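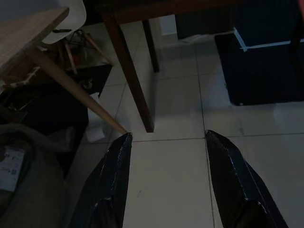
9/23/19
By Crescencio Pastor

I've wanted a robot that picks stuff up off the floor ever since my knees quit on me in June. So when Venar offered to lend me the Urnel, its new pickup kit, I said yes before I'd even asked the price (it's $1,000, plus an arm if you don't have one!).

You get two black fingers, a wrist camera and software that I had running in an afternoon. The fingers are narrow at the tips, and I love that — crumpled paper is my main enemy, and a fat gripper just shoves it around. They do scuff, though. The black goes pale along the ridges, and it bugs me more than it should.

Chair legs are the hard part. Bestport's rival kit gave up on me twice under the table. The Urnel is slow under there, but I'd still pick it over the Bestport.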